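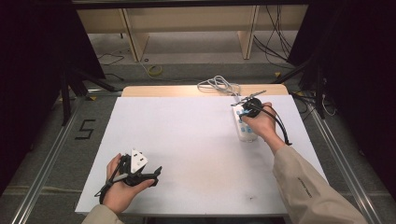

Why do travelers still fry their stuff abroad when adapters cost next to nothing?
Because an adapter changes the shape of the plug and leaves the voltage alone. Most people think it does both. That's the whole talk, really, rest is detail.

Slide 2. Who I am, quick. Write the travel column for Zukstead. Thanks to Mayu Ishida for the invite. Keep under a minute.

Slide 3. Hair dryer story. Wagner Sales, friend, hotel in Lisbon, dryer from home in Ohio. Pause. Let them guess. Smell in the hallway till checkout. Ask for hands: who's done this?

Slide 4. Two numbers. US 120 volts, most of Europe 230. Say it slow. Phone and laptop chargers mostly fine, look for 100-240 on the label. Hair stuff mostly NOT fine. Have them pull out a charger and read the tiny print. Give it 30 seconds, not more, last time it ate the Q&A.

Slide 5
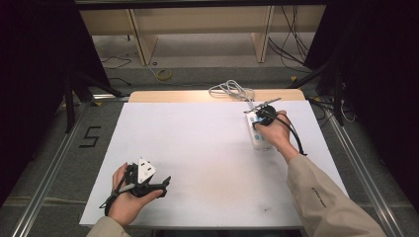
White plug, two small black holes or pins.

Slide 6. Shapes. Don't go thru all the letters, people glaze over. UK big three-pin, Europe round pins, Australia slanted. Japan looks like ours but lots of outlets have no ground hole, so a three-prong laptop cord won't go in. Sayaka Aoki got stuck with that one her first night in Osaka, bring up if time.

Slide 7. Reader survey, the one from May. 493 replies. 37 said they'd killed something on a trip. Not science, say so. Curling irons top of the list.

Slide 8. What to pack. One good adapter per person, plus a short power strip with no surge protector (surge ones made for 120 can pop on 230). Check the strip's label too!! Skip the converter brick, heavy, buy a cheap dryer there or use the hotel's. Cruise people: ask the ship first, some take strips away at boarding.

Slide 9. Watts. Dryer is often near 2,000 and a lot of travel adapters aren't rated for that. Limit is printed on the side. Isamu Takagi will ask about CPAP machines, he always does. Most are dual voltage, check teh label, call the maker if not sure.

Slide 10. Questions. Handouts by the door. Man-lok has the clicker, give it back to him.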